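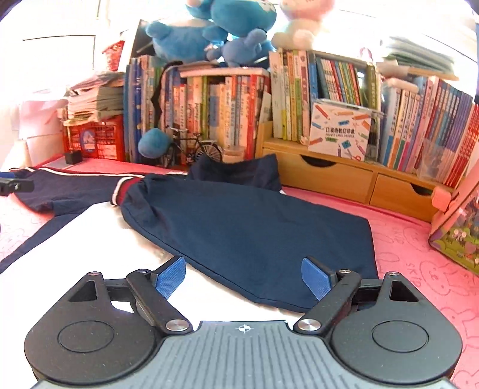

Section 4 covers entering a death notice or a full obituary in Kornix, from the first call with the family to the moment the page is locked. It assumes you already have a desk login and have read Section 3 on user roles. Most of the work is typing and checking. The one step that takes a little practice is the portrait, which has to be lined up by hand. The crop window shows a small crosshair for this, the same sort of alignment mark as the one printed at the top center of the gripper body, just below the gap between the two blue pads. Place it on the bridge of the nose and the rest of the crop follows.

4.1 Before you start

Have the following ready:

- Full name of the deceased, with any accents and any nickname the family wants printed
- Age, date of death and place of residence
- Name and phone number of the person placing the notice
- Name and phone number of the funeral home
- Service details, if they have been set

CAUTION: Do not open a record on the strength of an email or a social media post alone. Call the funeral home first, using the number in the Kornix directory and not the one in the message. If the funeral home is not in the directory, look up the number yourself and ask the desk editor to add it.

4.2 Creating the record

1. From the main menu, choose Notices, then New.
2. Select Short Notice or Full Obituary. A short notice can be changed to a full obituary later. A full obituary cannot be changed back.
3. Type the surname first, then the given names. For accented letters, hold down the plain letter until the list opens. A name such as Furtună must keep its accent in print and online.
4. Enter the date of death. Kornix fills in the day of the week. Read it back to the family, as this catches most date errors.
5. Enter the age. Kornix does not work it out from the date of birth.
6. In the Verified By field, type your own name and the name of the person you spoke to at the funeral home.
7. Click Save Draft. The record number appears at the top right. Write it on the call sheet.

Note: If you see message 219, a record with the same surname and date of death already exists. Open it and compare before going any further. Two relatives often call separately about the same person.

4.3 Entering the text

1. Click the Text tab.
2. Type or paste the text. Short notices are limited to 1000 characters including spaces. The counter turns red when you go over.
3. Check that every survivor is listed in the order the family gave. Do not rearrange names by age or closeness.
4. Use "died" unless the family has asked for other wording. For a full obituary written by the desk, always use "died."
5. Give the cause of death only if the family has agreed to it. Tick the Cause Approved box. The record will not go to the editor if a cause appears and the box is empty.
6. Click Save Draft.

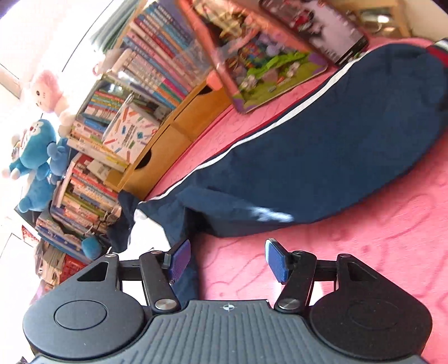 Note: Text pasted from a word processor may bring in curly quotes from another font. They look fine on screen and print as blank squares. Click Clean Text once after pasting.

4.4 Adding the portrait

1. Click the Portrait tab, then Browse.
2. Choose the file and wait for the thumbnail.
3. Drag the crosshair into place and use the slider until the top of the head sits just under the upper line.
4. Fill in the credit. If the family supplied the picture, type "Courtesy of the family."
5. Click Apply.

CAUTION: Apply replaces the original file. Keep a copy in the Cavmont folder until the notice has run.

If the family sends a group picture, ask which person it is and have them confirm the crop by email. Attach the reply to the record.

4.5 Proof and release

1. Click Send Proof. The proof goes to the person placing the notice.
2. Wait for a written reply. A spoken "yes" over the phone is not enough for release.
3. Make any corrections and send a second proof if a name, date or place has changed.
4. Click Release to Editor.
5. Once the editor has locked the page, the record turns gray. To make a change after that, use Form 206 and call the night desk at extension 669.

Corrections after printing are handled by Irina Cozma. Questions about paid notices go to Said El Sherbiny in billing.

Changes in this version: step 4.2.6 reworded, message 219 added, Cavmont folder replaces the old Rusu folder. Updated Dec 10, 2018.

Next: Section 5, Anniversary and In Memoriam Notices

Filed under: Desk Guides, Obituaries & Notices
Search this manual Enter keyword Go
Contact the Help Desk | © 2018 Cinham Newspapers | Back to top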